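## 4. Placing and setting up your access points

By now you should have the Hivbridge controller plugged in, updated and showing a steady green light (if it's still blinking amber, go back to section 3 and give it another ten minutes – the first update is slow). In this section we hang the access points, get them talking to the controller, and walk the floor with a phone to see how we did.

I wrote this after doing the job at the Havthorpe office and then again at Bedovov, which is older and has much thicker walls. Most of what follows worked the same way in both places. Where it didn't, I'll say so.

### 4.1 What you need on hand

- The access points, still in their boxes (you'll want the labels)
- One network cable per access point, already run to where the unit will hang
- A stepladder that suits your ceiling, please, and not a desk chair!
- A pencil, masking tape and a printed floor plan
- A Phillips screwdriver
- A phone with the Hivbridge app installed and signed in

Keep the boxes until the very end. Every box has a sticker with the serial number and the join code, and once a unit is up on its bracket the only other copy of that code is on the back of it, facing the ceiling. I threw out a box at Bedovov and paid for it with a second trip up the ladder.

### 4.2 Decide where they go

1. Lay the floor plan on a table and mark the places where people sit for most of the day. Meeting rooms count. Hallways and stairs don't matter much.
2. Draw in anything big and solid: elevator shafts, brick walls, server closets, rows of metal filing cabinets.
3. Put an X over the middle of each busy area. Start with fewer than you think you need, as you can always add one later and it's a pain to take one down and patch the hole.
4. Look at how far apart your marks are. In open space I aim for 22 paces between units. Behind a brick wall I treat the far side as its own area and give it its own unit.
5. Go stand under each X and look up before you commit to it.

Step 5 sounds silly, but please do it. Floor plans leave out sprinkler heads, air vents, speakers, exit signs and big hanging lights, and I moved a third of my marks once I'd had a proper look.

**Note:** Don't put a unit above a ceiling tile to hide it. It'll work, sort of, but it runs warmer up there and you'll forget where it is. 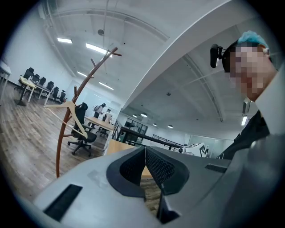

*Open-plan office at Havthorpe, looking up.*

Open offices are the easy case for signal and the hard case for crowding. With no walls in the way, a single unit can reach a long way, so every laptop in the place tries to hang on to the same one. We had 74 devices on one access point the first morning while its neighbor sat there with almost nothing to do. The fix is in 4.5, so don't start moving hardware around if you see the same thing.

### 4.3 Hang the brackets

**Caution:** Check what's inside a wall or ceiling before you drill into it. If you aren't sure, stop and ask whoever looks after the building. Ours had a water pipe exactly where I wanted a screw.

1. Tape the paper template (it's folded in the bottom of the box) over your mark.
2. Turn the template so its arrow points toward the cable.
3. Mark the two holes in pencil and take the template down.
4. Fix the bracket with the screws supplied. For suspended ceilings use the clip set and leave the screws in the bag.
5. Pull the cable through the center opening so a hand's length hangs down.
6. Click the cable into the unit, line up the notches and twist clockwise until it snaps.

If it doesn't snap, the cable is probably bunched up behind it. Take it off, tuck the slack back into the hole and try again. Don't force it, the tabs are thinner than they look.

The light on the front will go white, then amber, then blue. Blue means it has power and a network connection but hasn't joined your controller yet. Leave it like that for now.

### 4.4 Join them to the controller

You can do them all at once, but I like to go one at a time so I can name each unit while I'm standing under it.

1. Open the app and tap **Devices**, then **Add**.
2. Scan the join code on the box sticker.
3. Wait for the light to turn green. Mine took between one and three minutes.
4. Type in a name. Use the place, as in "north windows" or "by the kitchen". The app suggests a string of letters and numbers, and you won't remember it.
5. Write the name and the serial number on the floor plan next to the X.
6. Tap **Blink** and look up. If a different unit starts flashing, you've mixed up two boxes, so swap the names and carry on.

**Note:** If the code won't scan, type it by hand. The letter O is never used, so anything that looks like one is a zero.

**If the light goes back to amber:** the unit has lost the controller. Nine times out of ten I find the cable is in the wrong port on the switch. At Bedovov the old labels on the patch panel skipped from 18 to 20 – port 19 was there all right, it just had no label, and everything after it was one off. That cost me most of an afternoon, so do test your ports against the labels before you blame the access point.

### 4.5 Even out the load

1. In the app, go to **Radio** and turn **Power** down from High to Medium on every unit in the open area.
2. Turn on **Balance clients**.
3. Leave **Channel** on Auto.
4. Tap **Apply to group** and wait. Everyone will drop off for a few seconds, so pick a quiet time. I did mine at 7:15 a.m. with a large coffee.

Turning the power down feels backward, I know! But the units were shouting over each other, and phones were clinging to one at the far end of the floor when there was a perfectly good one overhead. On Medium they let go sooner and pick the closer unit.

Give it a full working day before you change anything else. After ours had settled, we had 261 devices across the whole office and the busiest unit was well inside the green band in the app.

### 4.6 Walk the floor

1. Start a video call on your phone, with the Wi-Fi on and the mobile data off.
2. Walk slowly past every desk and into every meeting room. Close the doors behind you, since a closed door can make a real difference.
3. Wherever the call stutters, put a small cross on the floor plan.
4. Do the same route in the opposite direction.

One cross on its own is usually a phone changing over from one unit to the next, and I ignore those. Two or three close together means a weak spot. Try raising the nearest unit from Medium to High first, and only order another if that doesn't help.

Glass rooms caught me out, by the way. The Oprea room has a coated glass front that blocks a lot more than you'd expect, and it ended up with a unit of its own.

When you're done, take a photo of the marked-up plan and save it with the controller backup from section 3. The guest network is next, in section 5, and you can come down off the ladder for that one.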